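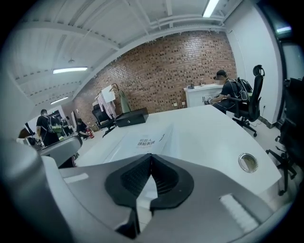
Re: [pokar-list] Anyone go to the Prondavar open day?

4 replies · 9 shares

On November 20, 2024, Teresa Barros wrote:

> Hi all,
>
> I had to miss the open day at Prondavar because of a deadline at work and I'm
> still sore about it. Did anyone from the list make it? I'd love to hear what
> the handheld gripper sessions are like up close. Do you get to try one, or is
> it all behind a rope? And is it worth taking our evening class in the spring?
> Most of them have never been near a robot and I don't want them to sit
> through two hours of slides.
>
> Also, did anybody ask about the backpacks? I saw a clip and they looked heavy.
>
> Teresa

Teresa,

I went, and yes, take the class! I've been to a fair number of these things over the years and this was the first one where I forgot to look for the coffee.

No rope. There's a short welcome, maybe three slides, and then they walk you straight into the room where people are working. It's a nice room too, with a patterned brick wall along one side and ductwork overhead, and a big glossy white table with 机器人 感知系统 printed near the edge (that's "robot perception system" – I had to ask, and then felt silly because the person next to me could read it perfectly well). One man in a black cap was sitting in an office chair with his backpack on, holding his gripper out in front of him by a white cabinet with a few little bottles on it. Another one was standing further back by the clothing rack, looking down at something in his hands. Everybody just got on with it while we wandered through.

The clothes are for the garment tasks, by the way. Taking a shirt off a hanger sounds like nothing until you try to do it with two jaws and no fingertips. I watched someone work at the same collar for ages and I was completely hooked, I could have stayed all afternoon.

And you do get to try one! We went up in pairs. The thing I wasn't ready for was the jaw pad. It's black, V-shaped, with fine ridges running across it and a fat rubber lobe on either side, so the object sort of settles into the notch. My first try was a bottle, and I squeezed it as if it owed me money. Lucía Soler, who was running our group, told me to close the jaws slower than felt natural and let the bottle find its own place. Second try was much better. Third try I dropped it on my foot, so please don't picture me as a natural.

Lucía was great, I should say. She answered everything, including a long and slightly cranky question of mine about what happens to the bad takes. They keep them, but they get marked, and somebody goes back over them later. The target for the Wannasri set is 3000 takes across all the household tasks, and they had 998 in hand on the day we were there. Someone in our group offered to stay and do the other two so she could say a round thousand. She laughed and said the paperwork would take longer than the takes.

About the backpacks: I asked for you (well, for me, but you get the benefit). They let me put one on. It has white cables that come over your shoulders, and it's less heavy than it looks, though I only had it on for the length of one turn at the table. What I noticed more was the cables. You become very aware of your elbows. Lucía said the regulars stop thinking about it after their first week, and that they swap out often and do plenty of the work sitting down.

Practical stuff for the class:

- They take 9 people per group. With more than that you get split up and half of you start with the talk.
- Closed shoes. They do check.
- Tie back long hair and leave scarves in the coat room.
- You can take pictures of the room, but ask first if somebody's face would be in it.
- Parking is hopeless. Take the Britusmont bus and get off at the last stop, it's a short walk from there.
- Sign-up for spring opens early. The October one filled up and I gather 300 people had asked for a spot, so don't wait on it.

One thing I'd change, and I put it on the feedback card: they never showed us a robot arm doing the task afterward. We saw people collecting the motions and we had a go ourselves, and then the tour stopped. For our list that's fine, we can fill in the rest, but your class will want to see the other end of it. I'd ask Lucía when you book. She hinted that there's an arm in the next building and that small groups sometimes get taken over to see it if you say so ahead of time.

I'm trying to talk them into a weekday evening visit for list members as well. If you're interested, send me a note off-list, and say whether you'd need a ride from the station. I can fit three in the car, four if someone doesn't mind sitting next to the dog blanket.

Oh, and Teresa – ask your students to try the gripper with their other hand too. I did on my last turn and it went better than with my right, and I've been wondering about it ever since. Has anyone else found that?

Ines

--
pokar-list: robots and automation for the curious
To leave the list, send a blank message with "leave" in the subject line.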